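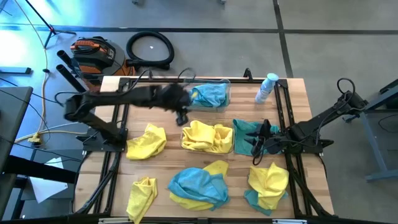

Figure 4. Both arms at the towel station, right gripper down on a teal towel

4. Teaching the planner to share the table

Now for the fun part! Up to this point you have driven each arm by itself. In this section you switch on the shared planner, which lets Koneck hand out towels to both arms at once and keeps them out of each other's way.

Before you begin

Finish the camera calibration in section 2. If the overlay grid in the Terau viewer sits crooked against the table edge, go back and do it again. The planner trusts that grid completely.

CAUTION: Keep hands and sleeves outside the rails whenever the status bar is green. Use the stop button before reaching in to move a towel, even for a second.

Set up the zones

1. Open Terau and choose Workspace > Zones.
2. Draw one zone for each arm. Let them overlap in the middle of the table, where the bins stand. A good overlap makes everything livelier, as either arm can then take a towel from the centre.
3. Mark each bin as a Container. Clear plastic is hard for the depth camera, so trace the rim by hand and ignore the automatic outline.
4. Mark anything that should stay put, such as a spray bottle, as Keep Clear. The planner will route the arms past it.
5. Press Save Zones.

Check what the cameras find

6. Press Find Cloth. Each towel gets a coloured outline and a confidence score.
7. Look closely at the piles. Where one towel lies on top of another, you want two outlines. If you get one, click the pile and choose Split by Colour. This works beautifully with yellow on teal and less well with two towels of the same colour.
8. Raise the minimum score to 72 if shadows or folds are being picked up as extra towels.

Note: A towel that hangs over the front of the table may be outlined only as far as the rail. The grasp point is still fine. Siham Haddadin's patch for this is in the February build, under Edge Handling.

Run both arms

9. Set Speed to Slow and Grasp Depth to 2 mm.
10. Press Preview. Two ghost arms play through the plan on screen. Watch it right to the end, it's well worth it!
11. If the ghosts turn red at any point, the paths come too close. Increase Arm Spacing one step and preview again.
12. Press Run. One arm may travel while the other is pressing into a towel. You don't need to wait for them to take turns.

Note: Pausing freezes both arms where they are. Choose Resume to carry on with the same plan, or Replan if you have moved anything on the table.

If a grasp fails

The planner tries again from a new angle, then puts the towel at the back of the queue. Open the log and look for code 14, which means the fingers closed with nothing between them. Lower Grasp Depth in small steps until the code goes away. Any other code is listed in section 7.

Save the finished set-up under a name your team will recognise. You will load it again in section 5, where the folding routines begin.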